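In Defense of the Shallow Tray

I have become a tray person. I want to make the case for trays as strongly as I can, because I think they are the most underrated thing you can own for under the price of lunch, and because every article I read about getting organized wants to sell me a deep bin with a lid.

Deep bins are where things go to be forgotten. I have owned a lot of them. I had one under the stairs for four years that I thought held winter gloves, and when I finally pulled it out last February it held one glove, an extension cord, a bag of rubber bands that had turned to something like taffy, and the instructions for a slow cooker we gave away. I was so pleased to see that bin go! It had done exactly what it was built to do, which was let me stop looking at my stuff.

A shallow tray can't do that. The rims are maybe as high as your thumb is wide. Whatever you put in it, you see it, every time you walk past. You can't stack a second layer without the whole arrangement sliding around and telling on you. When it's full it's full, and you know it's full from across the room.

My friend Lucie Sutherland thinks I'm overdoing this. She likes drawers. We have argued about it over a great many cups of coffee, and her point (a fair one) is that an open tray is just clutter with a border. Guests see it. Dust sees it. If you have cats, and she does, a tray of small objects is an invitation. A drawer shuts.

But that's my whole complaint about drawers! A drawer shuts whether or not you've dealt with what's in it. I have never once closed a kitchen drawer and thought, well, that's sorted. I've thought, good, it closed.

The border matters more than Lucie gives it credit for, too. Try this with any pile of little things on your own table, toy pieces or keys or batteries. Look at them loose on the bare surface, then put the very same pieces inside a rim. They stop being a mess and turn into a group. Your eye treats them as one item. I don't know the science and I'm not going to pretend to, but I've done this with my kids' toys for long enough to swear by it. A child who will walk straight past forty loose bits on the floor will quite happily drop them into a tray, because a tray looks like somewhere, and the floor looks like everywhere.

Color helps. I used to buy white and clear everything because the pretty houses online were all white and clear, and I lost things constantly. Clear lids are the worst of it. Put a clear lid on a white table and you will be patting around for it like a person without their glasses. Now I go for strong plain colors, the kind you'd find in a preschool: blue tray, lime cup, pink cup, whatever is cheap and bright. A green toy in a blue tray is easy to spot. So is a pink one. The tray does the work of a dark cloth under a jigsaw puzzle.

The other half of my system, if it deserves the word, is the back row. Small things go in the tray at the front. Big flat awkward things, the book, the packet you haven't opened yet, the tool set still sealed to its card, get lined up along the wall where they can't be confused with the small stuff. They don't need a container. A hardcover book is its own container. A blister pack, much as I hate opening one, is its own container too. So many people (me, for years) put boxes inside boxes, and then wonder why it takes so long to get at a screwdriver.

And the row along the wall doesn't have to be neat. Please don't line it up with a ruler. Vinzenz Stöckli, who taught the evening repair class I took at the library and had the most cheerful workbench I've ever seen, used to say that a straight row is for a shop and a loose row is for somebody who is coming back in a minute. I loved that. His stuff lay at all angles and he could put a hand on any of it without turning his head. Things at an angle are easier to pick up, for one. You can get your fingers under a corner. 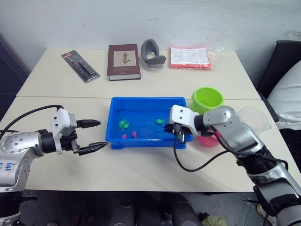

What about cups?

I get asked about cups a lot, mostly by people who have seen my kitchen table and noticed there is always one standing beside the tray. Yes! A cup is a tray for tall things and for things that roll. Pencils, paintbrushes, the good scissors. It goes next to the tray, never in it, because a cup in a tray eats a third of your space and then tips over on the rim when you reach past it.

Plastic is fine. Plastic is better than fine. I once used a lovely stoneware mug for this and spent my days being careful around it, and being careful is the enemy of tidying. You want to be able to knock the thing over with your elbow, laugh, and set it upright again.

I'd keep it to two cups. With one you end up mixing the scissors with the crayons, and with three or more you're running a cup collection. I have tried it. The cups spread down the table and had to be tidied themselves.

Where I'll give ground

Lucie is right about paper. Trays are terrible for paper. A letter in a tray is a letter you'll find under six other letters, and the rim makes it hard to slide the bottom one out. I've tried the stacking office kind and they are really just shelves for guilt. Paper goes in a folder, upright, or it gets dealt with on the spot. I'll also give her spices, sewing needles, and anything a toddler could swallow. Those want a lid and a high shelf and I have no interest in arguing otherwise.

She is half right about dust. You do have to tip the tray out now and then and wipe it. But it takes as long as it takes the kettle to boil, and in the course of tipping it out you handle every single item and ask yourself if you still want it. When did you last do that with a drawer? I do mine at nine in the evening, standing up, with the radio on, and I look forward to it more than I would have guessed possible for a grown adult.

And I'll admit there's a limit to how many trays one home can take. I got carried away at first. I had them on the piano, on the washing machine, on the edge of the bathtub. At that point you have simply rebuilt your floor at waist height. One for the table, one by the front door, and one wherever your particular trouble spot is. Mine is the end of the kitchen counter. Yours may be a nightstand or the passenger seat.

If you're going to try it

Don't buy a set. Sets come with sizes you don't need, and you'll feel you have to use them all. Get a single shallow tray with a notch or a handle molded in, so you can carry it one-handed to wherever the stuff belongs and walk around the house with it like a waiter. That carrying is the best part of the whole business. A bin is heavy and you put off lifting it. A tray weighs next to nothing. You pick it up, you do the rounds, you drop the hair clip in the bathroom and the toy in the bedroom and the mystery screw in the jar of mystery screws, and you come back with it empty.

Push your tables together if you have two small ones. I was nervous about the seam and I have never thought about it since. You get room for the tray at the front and the row at the back, and a clear stretch in between to work on.

Then leave it out. I know it's tempting to put it away when people come over. Leave it where it is, right in the middle, in all its cheap blue glory. My mother-in-law came for dinner last month, looked at ours for a while, and dropped her earrings in it.

Recent posts
The Jar of Mystery Screws: A Love Story
Why I Stopped Folding Dish Towels
Opening Blister Packs Without Losing a Finger
Reader Letters: Drawers Fight Back
One Good Pair of Scissors Per Floor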